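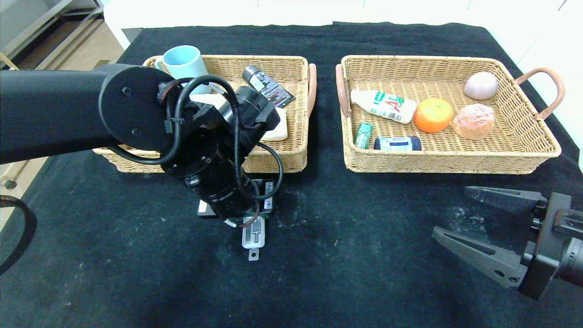
Stiltgate cell, two-arm basket station. Notebook, March
Entry opened 9:40. T. Engström

Purpose of entry: put the bench rules for this station in one place before the Calloway people start using it. Most of these exist as comments in the config or as something one of us said at the bench. The Hoston line already has a written sheet and I have copied its numbering where it fits.

1. Surface
Black cloth, full table. Goes down flat, edges clipped underneath, no fold inside the reach of either arm. The cloth shows every speck and the wrist cameras see all of it. Lint roller at the start of each block and again after 100 cycles. If marks remain after rolling, swap the cloth and write it in the log. Do not wipe with a wet rag between runs.

2. Loose parts
Nothing on the cloth that is not in the task list. A white fitting with a tab lies near the left gripper. It is not on the list. Rule as written: stop, note it, remove it, restart the block. Removing it by hand with the arms enabled is not allowed, including when both are holding still. Use the enable switch, wait for the brake click, then reach in.

3. Baskets
Two wicker baskets, handles on the short ends, strip of bare cloth between them. Handles are soft and move when touched, so they count as keep-out volume with the margin set to 5 cm in the planner. Objects go inside the rim. Soft goods (bread, fruit) are replaced when the skin breaks. The ceramic mug is the only breakable on the current list and stays on low grip force.

4. Cables
Ties at the joint and the wrist. Slack loops are needed for wrist rotation but must clear the gripper fingers through the full range. Check by jogging joint 7 end to end at slow speed before the first cycle. Re-tie if a loop crosses in front of the fingers at any angle. Do not shorten a loop to fix a crossing; move the tie point.

5. Fingers
Clean the knurled faces with a dry brush. Residue in the pattern lowers grip on smooth packaging, and we had three slipped bottles at Hoston before anyone looked at the faces. Inspect from the wrist camera with the jaws open, then again by eye with power off. Look at the base of each finger too, debris collects next to the mount.
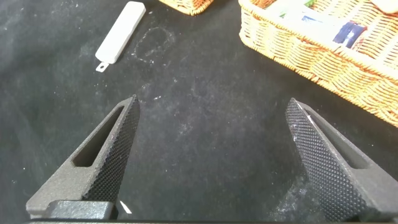

Wrist view, jaws open. White residue near the tip of the right face, small white sliver at the base of the left finger, fitting still on the cloth.

By rules 2 and 5 this is a stop. Logged as one event with two causes. The form only has room for one, so I wrote the fitting in the box and the finger faces under remarks. Form needs a second line.

Cycle count at last full cleaning was 226, well over the interval in rule 1. The counter does not reset when the cloth is rolled, only when the block is closed, so the operator has no prompt. Asked Rostora whether the counter can be split. No answer yet.

Open points
- Who signs for the cloth swap when Calloway runs alone.
- Whether a ring of dust on the cloth counts as a mark under rule 1. I say yes. Write it in.
- Brush type. The brass one is off the bench until we know what it does to the finger finish.
- Rule 3 margin was set for the old handles. Measure again.

11:15. Sheet printed and taped inside the cabinet door. Comments in pencil on the sheet please, I will collect them before the next revision.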